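Category: Off-grid power / Common questions

How long does the Juver hand-crank charger run a phone?
Six minutes of turning gives enough power for one short call. If you turn it longer, the small battery inside also keeps a reserve.

Can I leave it in the bathroom or the kitchen?
Yes. The case is closed against splashes, but please do not put it under water.
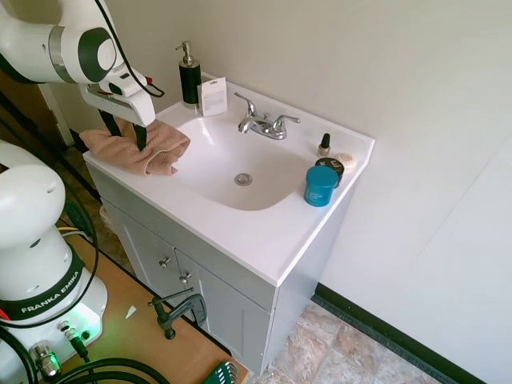

Does it work with old phones?
It works with every phone that charges by USB. For other plugs, Prondix sells an adapter.

Where can I send it for repair?
Please write first to our workshop in Kırmızıgül. We answer in the morning.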